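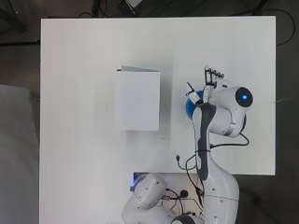
Worktops and Folders: Reading Room Gallery

Posted in June by the Collections Office, Bresthorpe Records Center

The Bresthorpe Records Center keeps roughly 2,000 folders of local papers, among them the Tistden estate letters and the account books of the Boiko printing works. This gallery is devoted to the plain surfaces and covers with which readers work.

White tabletop, straight edges, dark gray floor. Pale surfaces are preferred at the Center, as small slips of paper are easily noticed against them.

White folder, upright. The front face is close to a sheet of paper in size, and a thin pale blue-gray edge shows along the top. Readers are asked to keep one folder on the table at a time and to return papers in the order in which they were received.

Requests for the Sternach map series should be made at the desk in Room 7 before noon on Monday.

Recent galleries
Tistden Estate Letters: Seals and Signatures
The Boiko Account Books
Sternach Maps, Sheet by Sheet

Contact the Collections Office, extension 747
© Bresthorpe Records Center
Back to top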